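Play kitchen opens at Medlow family center

The family center in Medlow has opened a practice kitchen for young children and their parents, on the ground floor of the old Dawber building. It can be visited every morning from 9:30, and there is no charge for families who live in the town.

The idea came from a parents' group called Urnano, which collected 2,361 dollars for the project between spring and October. Most of the money was paid for the countertop and the electrical work. The appliances were given by families, and the toy food was bought with the last 338 dollars.

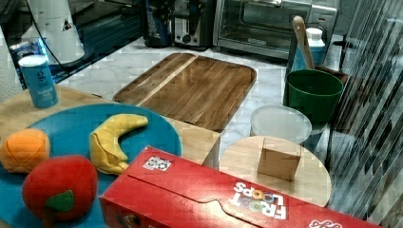 Tia Gosling, who leads the morning group, explained that the children learn the names of foods first, and after that they learn where each thing has its place in a kitchen. "A small child wants to do the same as the adults," she said. "At home we often say no, because we are in a hurry. In our kitchen we have the time."

Soft fruit is used for the youngest ones. Children over four years can help to set a plate, carry a mug or put a pretend slice of bread into the toaster. The sockets have a switch high on the wall, and only the staff can turn it on.
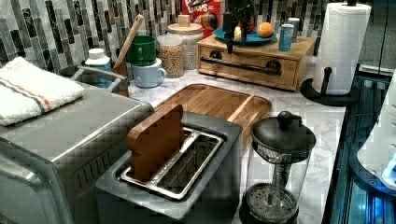
The center asks parents to stay in the room during the whole visit. Groups are limited to 21 persons, adults included, and a place must be reserved at the front desk the day before. Shoes should be left in the hallway.

A second collection has already started. Urnano hopes to buy a low sink and a step for washing hands, and the local shop Drirnar has promised to give a part of the price. The group still needs 1,321 dollars. Donations can be left at the front desk until noon.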